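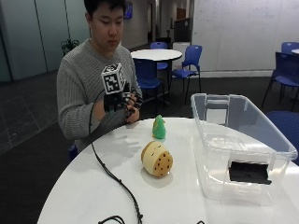 4.2 What we found in the shared accounts

Figure 3. Participant at the table in the Pillelley room.

I went into this part of the study expecting to write about weak passwords, and I did find plenty of those (more on them in Section 5). What kept me up at night was something duller: the logins that everybody in an office uses and that stay alive long after people leave. We looked at 14 small firms in and near Doltavholm, all of them customers of the same hosting company, Simel, and all of them happy to let me poke at their account lists as long as I kept their names out of print.

My rule for a "stale" account was simple. If the person it was made for had left, and the password hadn't been changed after that, it went on the list. By the end of May the list had over 100 entries! A lot of them were harmless, like an old calendar login or a print queue. But two firms still had a former worker's name on the main admin account for their customer database, with full rights to copy the whole thing out. One of those had been open for 14 months.

Did anyone misuse them? I can't say for sure, and I want to be careful here. The logs at Simel's end only go back a short way, and in the stretch I could read there were sign-ins at odd hours that the office manager couldn't place. They may well have been a backup script somebody set up and forgot (I've done that myself, more than once). I marked these cases as "unexplained" in Table 6 and left them out of the totals.

The talks with staff were the fun part. Most people knew perfectly well that the old accounts were there. They just figured closing them was somebody else's job, usually the outside IT person, who in turn was waiting for the office to send an email. At the Pilkington site the two sides had each written a rule saying the other one would do it.

We sent each firm its own list on 3 August 2019, with the admin accounts at the top, and asked them to close what they could and tell us what broke. Some wrote back the same afternoon. The replies are coded by type in the next section, along with the accounts that had to be switched back on when the invoices stopped printing.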